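Fedatham 卓上作業データセット 収録規約とデータカード(README.md)

印刷用ページ | このページをメールで送る

当サイトではCookieを使用しています。閲覧を続けた場合、Cookieの使用に同意したものとみなします。 [同意する] [設定]

# このREADMEについて

Fedathamは、人が左右の手に一つずつハンドヘルドグリッパを持って行った卓上作業の記録です。配布元はSkunmont、変換ツールはQuinlan、検査スクリプトはOlikといいます。名前に意味はありません。由来を尋ねるissueが定期的に立ちますが、すべて閉じています。

本文書はデータカードと収録規約を兼ねています。前は別々のファイルでしたが、規約のほうだけ誰も開いていないことがアクセス記録から判明したため、3月に統合しました。データの中身を知りたい方は、規約の上を通過していただくことになります。

# 収録内容

- 両手それぞれのグリッパの姿勢(位置と向き)
- 指の開閉量
- 頭部視点の広角映像
- 作業名と、区間ごとの短い注釈
- 失敗区間のフラグ

作業は11種類です。箱の開閉、小物の移し替え、布をたたむ、といった家庭や事務所の卓上で起きることに限っています。液体を扱う作業はありません。一度検討しましたが、会議室の床の持ち主と意見が合いませんでした。

1エピソードの上限は40秒です。超えたものは切らずに破棄します。途中で切ると「作業の前半だけが異様に上手なモデル」ができるので、おすすめしません。

# 収録規約

## 1. マーカーキューブ

グリッパの姿勢推定は、指の下についた白いキューブの黒い模様に依存しています。したがって規約のほとんどはキューブの話です。

1.1 作業中、各キューブについて2面以上が頭部視点から見えていること。1面でも計算は通りますが、通っただけの値が出ます。

1.2 キューブを握らない。持ちやすい形をしているのは認めます。

1.3 模様の面にテープ、付箋、値札を貼らない。汚れは乾いた柔らかい布で拭き、爪で削らない。削れた面は元に戻らず、交換したキューブは校正からやり直しです。

1.4 左右を入れ替えない。左右は同じ形なので、見た目では気づけません。Olikは気づきますが、教えてくれるのは収録が全部終わったあとです。

## 2. 姿勢と視点

2.1 卓の手前から前かがみになり、両腕を前に出した状態を基本とする。頭を大きく振らない。うなずきも控える。

2.2 袖は無地を推奨。格子柄と市松模様は禁止。検出器が袖口をマーカーの候補に数え始めます。

2.3 腕を交差させない。どうしても交差する作業は、手順のほうを疑ってください。

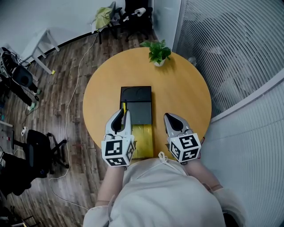
収録中の卓上。両手のグリッパと各マーカーキューブ、間に黒いトレー状の対象物。

## 3. 卓と対象物

3.1 対象物は両手の届く範囲の中央に置く。初期配置はエピソードごとに少しずつ変える。「少しずつ」の解釈は作業者に任せていますが、任せた結果、1ミリも動かさない派と卓の端まで動かす派に分かれました。手のひら一つ分を目安とします。

3.2 卓は丸でも四角でもよい。天板の材質と色はメタデータの `surface` に書く。「普通」とは書かない。この欄の値として「普通」はすでに4通りの天板を指しています。

3.3 観葉植物などの小物は卓の奥に残してよい。ただしエピソードの途中で動かさない。

3.4 黒い対象物と黒い指先パッドは、接触の瞬間の見分けがつきにくくなります。注釈者は接触時刻を1回で決めず、前後を見返してください。自信がない場合は `contact_uncertain` を立てる。このフラグを立てても評価は下がりません。立てずに間違えると下がります。

## 4. 周囲の環境

4.1 背景を片付けすぎない。椅子も機材もケーブルも、人が働く部屋にあるものは映ってかまいません。初期の収録では壁を白布で覆っていましたが、そのデータで学習したモデルは白布のある部屋でだけ優秀でした。

4.2 ただし作業者の足元は別です。ケーブルは歩く経路から外し、外せないものは固定する。本規約で唯一、データではなく人間のためにある条項なので、例外を認めません。

4.3 ブラインドの開き具合は収録の開始時に決め、セッション中は変えない。窓やガラスの近くでは反射に注意する。広角レンズで直線が曲がって見えるのは正常です。「ブラインドが曲がっている」という不具合報告は受け付けていません。

4.4 個人名の入った書類、社員証、開いたままの画面は視野から外す。写り込んだエピソードはぼかさず削除する。

## 5. 失敗の扱い

落とした、つかみ損ねた、別のものをつかんだ、はすべて残します。`outcome: fail` を付け、理由を一語で書いてください。作業者の感想は不要です。過去に届いた「惜しい」「ほぼ成功」「箱が悪い」は、いずれも fail に統一しました。

# 検査と提出

収録後はQuinlanで変換し、Olikに通します。Olikの終了コードが0以外なら提出できません。警告だけなら提出できますが、警告を読んだことを示すため、提出票に警告番号を書き写してください。コピーと貼り付けで済むことは把握しています。

差し戻しの理由で多いのは、上からキューブの遮蔽、左右の入れ替え、`surface` の未記入の順です。

# 既知の制約

- 作業者の利き手に偏りがあります。左利きの方の収録を歓迎します。
- 屋外、立ち歩きながらの作業、二人での作業は含みません。
- 力の計測はありません。開閉量から力を推定した論文を書く場合は、そのように書いてください。
- 本規約は社内の取り決めで、安全規格への適合を示すものではありません。学習した方策を実機で動かすときは、その現場の安全手順が優先します。

# 利用条件

研究目的の利用は自由です。再配布の際はこのREADMEを同梱してください。規約の節だけを抜いた版が出回っているのを確認しています。だいたい見当はついています。

# 変更の提案

規約の変更はissueで受け付けます。「この条項は不要では」という提案には、その条項を外して収録したデータを添えてください。1.2についてはすでに十分な量があります。

シェア 11 | コメント 2

更新情報をメールで受け取る(配信停止はいつでも可能です)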